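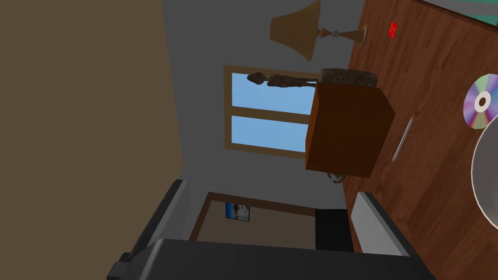

What makes a shared table in a public library get used more than the one next to it? In our two branches, daylight mattered most, and the distance to a power outlet came a close second.

4.2 Seating choice at Natport and Onu

We logged 938 seated visits in January, 534 of them at Natport and the rest at Onu. The pattern was clearer than we had dared to hope! At both branches, readers who arrived alone filled the window tables first, then moved along the wall with the outlets, and only then took the middle of the room. Groups did the reverse - they headed straight for the middle, where talking feels less rude.

Figure 3. Wooden tabletop with reddish-brown plank grain, computer rendering.

Table surface was the pleasant surprise. In the Zarnness survey (300 replies), readers often brought up wood grain without being asked, and several wrote that a warm-colored top made them want to stay longer. We did not expect so much feeling about furniture, and we would love to see it tested with proper controls. Visit length was recorded only at Onu, so we can't yet say if people who like a table also sit at it longer.

Noise levels, taken from the Stimitow logger near the front desk, showed no link with seating choice before noon. After noon the window tables emptied a little sooner on loud days. Section 4.3 looks at those afternoons by age group.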